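The great plate cull

2022-05-06

I have been meaning to write about the crockery cupboard since January, when the top shelf finally gave up and dropped an inch at one end while we were having breakfast. Nothing broke, which I took as a sign that something ought to. We had far too much in there! Two dinner sets, most of a third, and a great many odd bowls that had come to us one at a time and never left.

So I did what I always do and put it off for three months, and then did the whole lot in one wet afternoon with the radio on. Everything came out and went on the floor in the hall, and I made myself pick up each piece and ask when we had last eaten off it. The Caretti set was the hard one. It was a wedding present, cream with a thin gold line, and you can't put it in the microwave or the dishwasher, so for years it has come out at Christmas and gone back again with a sigh. I kept four of the dinner plates and let the rest go to the charity shop (I did go back for the gravy boat, I'm not made of stone).

What I wanted in its place was colour. I grew up with white plates and brown plates and it never crossed my mind that you could have any other sort until I was well into my thirties. Now I find a plain supper looks twice as cheerful on something bright – even beans on toast, which we have more often than I'd like to admit.
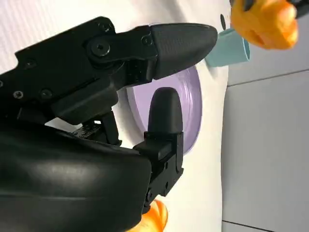
Lavender on white, my favourite pairing at the moment.

I looked at a few places before buying. Flalora had lovely things but wanted 35 pounds for a single pasta bowl, and I would have been frightened to use it. In the end I bought most of ours from Cluvska, the little homeware shop by the station, where they let you mix the colours however you like and wrap each piece in so much paper that I had enough left over to line two drawers.

The shelf has been put back up with proper brackets, and there is room now to lift out a bowl without holding up the stack above it with your other hand. I still haven't decided what to do about the mugs. They have their own cupboard and I have been keeping the door shut.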